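Closura Tabletop Set: Data Card

Summary

Closura is a collection of demonstrations for training and testing manipulation policies with a two-finger gripper. The current release contains 1,000 episodes recorded at 3 stations. It is maintained by the Skarnell group. Questions should be addressed to Paula Nistor.

Collection

Each episode is guided by a human operator from the start pose to the end of the task. The operator begins with the gripper open and holds that position until the recorder confirms that all streams are running. Images come from a small camera mounted at the wrist, so the fingertips remain in view throughout. Joint positions, gripper width and a short text instruction are stored with every image. 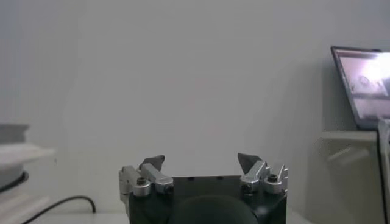
Operators complete 10 practice episodes before their work is accepted into the set. Practice episodes are stored separately and are excluded from the release. An episode in which the operator drops an object is kept and labeled as a failure, provided that the recording is complete.

Splits

A group of 200 episodes is held out for testing. The remainder is for training. Episodes from one operator never appear in both parts.

Known limitations

Stations have pale walls and even lighting. Policies trained only on this set may perform poorly against dark or cluttered backgrounds. Screens and cables may appear in the wrist view and have not been masked. Instructions are in English only.

Terms of use

The set is provided for research. Users who publish results should state the release used and report failures along with successes. Corrections to labels may be sent to the maintainer and will be listed in the change log of the next release.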